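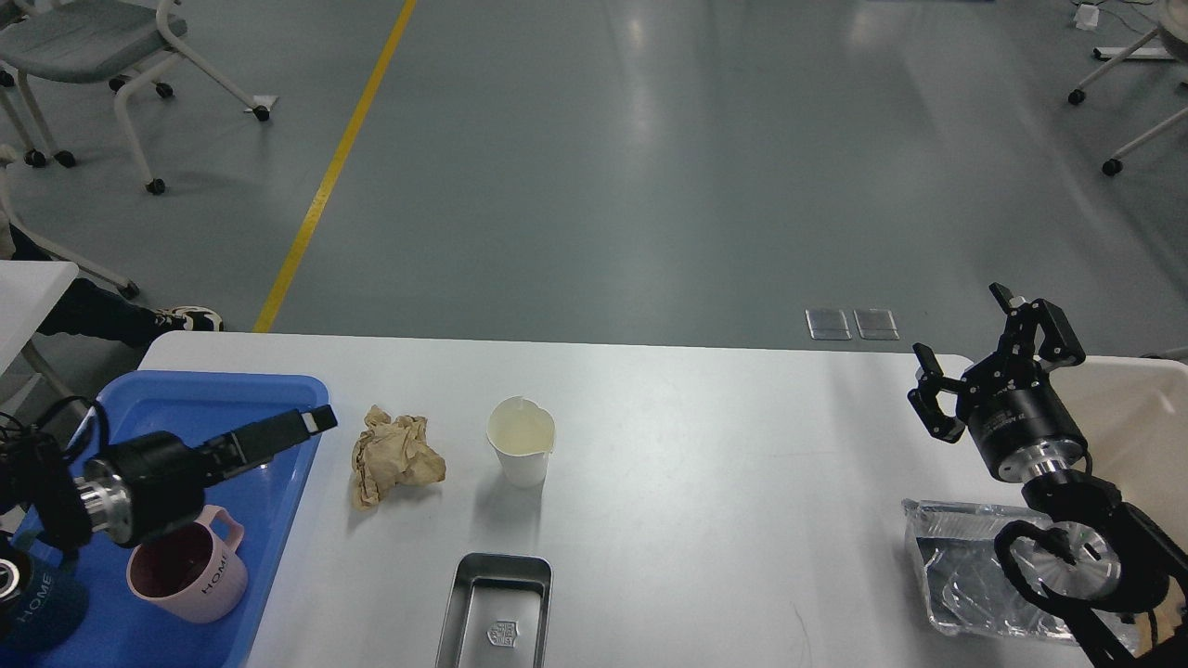 Ticket 1006: Dish return and waste sorting table, break area
Site: Trilstead, ground floor
Category: Kitchen / consumables
Priority: Normal
Status: Closed, with one follow-up
Assigned to: Drahomíra Hubáček

Reported problem
Mugs are coming back from the dishwasher with brown residue inside. The paper recycling was refused at the last pickup because of food and liquid in the bag. Requester suspects both problems start at the sorting table and asks for the layout to be checked.

Setup at time of report
White table. Blue plastic tray on the left for mugs. Paper, cups and metal are put down on the tabletop to the right of it. White bin at the right end. No labels on anything.

09:40 -- Checked the table. Two HOME mugs in the blue tray, one pale pink and one dark navy. To the right of the tray, a wad of brown kraft paper and a white paper cup with pale yellowish liquid in it. Stainless steel tray below the cup, foil container farther right. The cup is the item to fix first: any cup that goes into the paper bag with liquid in it takes the rest of the bag with it.

09:55 -- Asked the requester how the liquid gets disposed of. Answer: the sink is in the next room and people leave cups for whoever comes by later. There is no container for liquids at the table.

10:20 -- Ran a test load with eight mugs from the shelf. Four were rinsed first and four were left with dried coffee in them overnight. Short program, rinsed mugs came out clean. Three of the four unrinsed mugs kept a ring at the bottom. Repeated on the long program: one ring left. The machine is working normally. Filter removed and cleaned anyway, as it had label scraps in it.

11:05 -- Checked the detergent. The Hallik tablets were swapped for the Krajčí powder in April and the scoop was never changed. The old scoop holds 14 g, and the powder needs more than that on the short program. Replaced the scoop and wrote the dose on the lid.

13:30 -- Contacted Holtitz about the refused pickup. Their rule for the paper stream is clean and dry only. Kraft paper is accepted if it has no grease on it. Paper cups are not accepted, empty or otherwise. Foil containers go with metal once scraped out. The refused bag was logged under collection point 351.

Changes made
1. Pour-off jug, 3000 ml, placed next to the table. Empty it when it is over half full.
2. Mugs are emptied into the jug before they go in the blue tray. Handles up.
3. Paper cups are emptied into the jug, then go into general waste.
4. Kraft paper is flattened before it goes in the paper bag. Wadded paper hides crumbs and fills the bag too fast.
5. Foil is scraped, then goes with metal.
6. The stainless steel tray is reusable. Wash it and return it to the shelf. It does not go with the foil.

Verification
Next two dishwasher loads on the short program: no residue. Paper bag checked before pickup, no cups found, bag accepted.

Follow-up
Labels for the table are on order. Until they arrive, the list above is taped to the wall at eye level. The tape does not hold well on that paint -- use the putty from the supply drawer if it comes down again.

Closed by D. Hubáček. Reopen under the same number if residue returns.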